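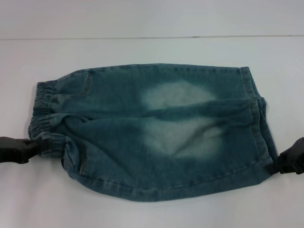

Re: [Planberg floor list] What happens to the folding tables?

Quoted message, sent from the Etora site:
> We're hearing the arms are coming to our side in April. Do the 4 of us on kids' denim keep our hours, or are we all going to packing?
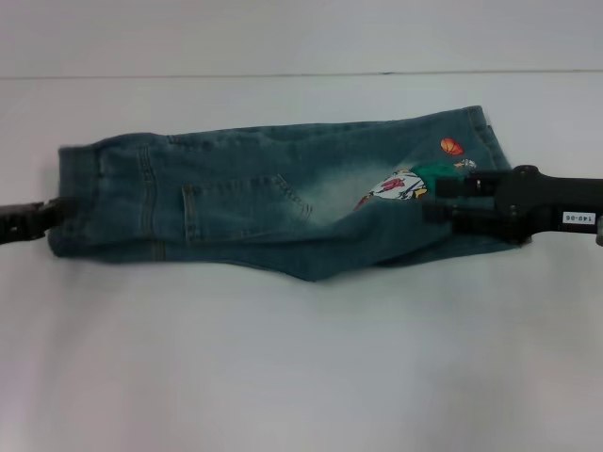 Re: hours and jobs

Hello, dear Etora folks! I remember asking the very same thing at Drultodura, so let me tell you how it went for us. Our hours stayed put. The work itself moved — I now check seams and sort out the awkward pairs, and my wrists are grateful. Last month we put through 2,851 pieces, and 316 of those still came back to hand folding, mostly ones with elastic waists. 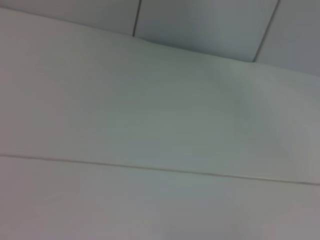

I do miss the chatter, I'll admit, as we stand farther apart now. Ask for the retraining in writing, and ask early — the Enriquez crew waited and got the late shift. Write me any time, I love hearing from you all!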